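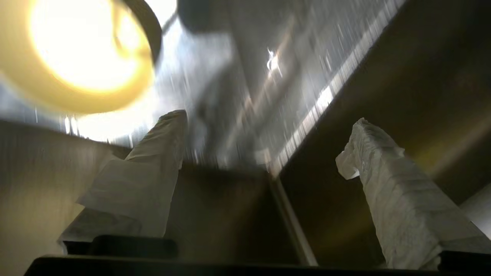

*White fabric, plenty of wrinkles, and a frayed bit near the top.*

I keep getting asked what I use to clean my kitchen, and the answer is so boring that I'm a little embarrassed to write it up. Rags! Old pillowcases, mostly, plus whatever T-shirts my brother was about to throw out. I haven't bought a roll of paper towels since last December and I don't miss them (okay, I miss them when the cat is sick).

## Making the rags

Cut off every seam, hem and button first. The seams stay damp long after the rest is dry, and that's where the smell starts. I go for squares a bit bigger than my hand with the fingers spread. Old cotton that has been washed a hundred times drinks up water much better than anything new, so don't be a snob about stains.

They will fray. I used to zigzag all the edges on my mother's Yammine – a heavy old sewing machine that walks across the table if you let it – and then I got lazy and found I didn't care. Snip the long threads before they go in the wash or they'll knot up around everything else.

## Washing them

- Hot wash, no fabric softener. Softener leaves a coating and then the rag just pushes water around the counter.
- Greasy ones get a soak in hot water and dish soap overnight.
- Anything that has touched oil-based stain or linseed oil does not go back in the pile. Lay those out flat outdoors till they're stiff, then get rid of them the way your town asks you to. Balled-up oily rags can catch fire all by themselves.

## Stainless sinks

Wipe with the grain. If the steel is brushed, look for the fine lines and follow them, even in the corners where it's annoying. I sprinkle baking soda on a damp rag, go over the bottom and the walls, rinse, and then (this is the part I skipped for years) dry the whole basin with a fresh one. Most of what I thought was dull steel was just old water spots.

Lina Farah, who lives downstairs from me, swears by a splash of white vinegar for the crusty ring at the drain. It works great on steel, but keep it off the countertop if yours is marble. 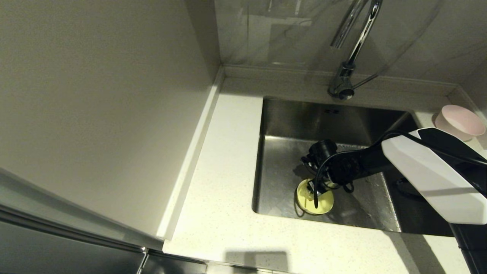
## Quartz counters

Dish soap, warm water, soft rag, done. The speckled kinds hide crumbs like you wouldn't believe, so I run my palm over mine after wiping. No scouring powder and no hot pans straight on the surface. For dried-on dough I use the edge of an old plastic card, held nearly flat.

## Where the rags live

Clean ones in a drawer, 40 or so at last folding, if you can call it folding. Used ones go over the side of a bucket to dry before wash day. Don't drop them in wet!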